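The Table from Basside
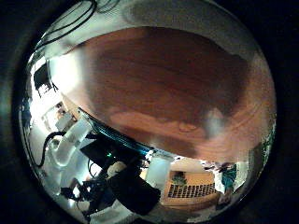

It was too big for the flat, her sister had told her on the phone, and if she had any sense she would leave it in the house for the buyers to deal with. Nobody wanted brown furniture any more. You could pick up a better one in Doltby for the price of a takeaway, and it would fold.

She said she would think about it, and then she rang the removal firm and asked them to add a table to the list.

The house in Basside had been empty since the spring. The beds had gone, and the wardrobe, and most of the kitchen. The table was left in the back room because it had always been in the back room. Their mother had done the accounts for the shop on it, and cut out dresses on it, and on Sundays it was laid for dinner. The rest of the week you ate in the kitchen and kept your elbows to yourself.

The men from Retamal came at half past eight. There were two of them, one old and one young, and the young one did the talking. He measured the table and then the door.

"How did it get in?" he asked.

She didn't know. It had been there before she was born.

The older man got down on the floor with a torch and looked at the underside for a long time. He said the legs would come off but the bolts were stiff and he would need oil. While he waited for the oil to work he drank the tea she had made him, standing up, and looked at the garden. He told her the drive to Kindonell would be an hour if the bridge was clear.

She went over the top with a cloth while they waited. The wood was reddish brown, with darker streaks of grain across the middle, and it went nearly orange where the light caught it. As a girl she had thought the streaks were a river. She used to run a finger along them during the accounts, when she was meant to be sitting quietly, and her mother would move the hand away without looking up from the book.

The book had turned up in September, in the drawer of the sideboard. The last page was in her mother's writing, small and upright, with the takings down one side. The final total was 2,074, underlined twice. There was no note to say whether that was good or bad. She had put it in her handbag and it had been there ever since.

The bolts came out a little after ten. They carried the legs first, wrapped in a blanket, and then turned the top on its side and walked it through the door with hardly any room to spare. The young man scraped his knuckles on the frame and said something under his breath, then apologised to her. She said she had heard worse in that room.

When it was gone there were four dents in the carpet. She stood and looked at them for a bit. Then she turned off the water, checked the back door and posted the keys through the agent's letterbox on the way out of the village.

The bridge was not clear. She sat behind the van for 30 minutes, reading the telephone number on its back doors, and ate the sandwich she had meant for later.

At Kindonell they put the table together in the front room, under the window. It took up nearly all the floor. To reach the bookcase you had to go round by the radiator, sideways, and the armchair would have to live in the bedroom. The older man tightened the last bolt and rocked the top with both hands. It didn't move.

"That'll see you out," he said, and then looked sorry that he had.

The bill came to 346, which was more than they had quoted – the legs were extra. She paid it by card and gave them each a tenner.

Her sister rang at six to ask how it had gone.

"It fits," she said.

"Does it really?"

"More or less."

There was a pause on the line. She could hear a television, and a dog wanting to be let out.

"Have you still got the mark?" her sister said. "Where I put the iron down?"

She took the phone over to the table and bent to look along it, one end to the other. It was getting dark and she had to put the lamp on. She tried from the window side, and then from the radiator side, holding her cardigan out of the way.

"I can't see it," she said. "You'd better come and look."

"I could come Saturday."

"Come for your dinner, then. Bring a chair."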